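Minutes – Anora software meeting
July 2, 2025

1. Planner
The new planner from the Cikley branch was run 100 times in simulation. Planning time went down, but 2 runs stopped with a joint limit error. Ollen will look at the logs. The branch is not merged yet.

2. Controller
The force limit when closing the gripper stays as it was in June. Verbruggen asks for a separate value for soft objects. Agreed, it goes in the config file.

3. Perception
The training set now has nearly 2,000 wrist images. The plate detector handles the blue plate well. With the white plate it sometimes takes the top of the toaster for a second plate – both are white and have rounded shapes. Crumbs on the table must be filtered out before the grasp step.
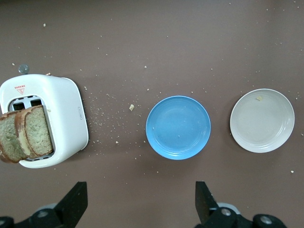
4. Actions
Ollen: logs of the failed runs.
Verbruggen: proposal for the soft object value.
Crumb filter: open, no owner yet.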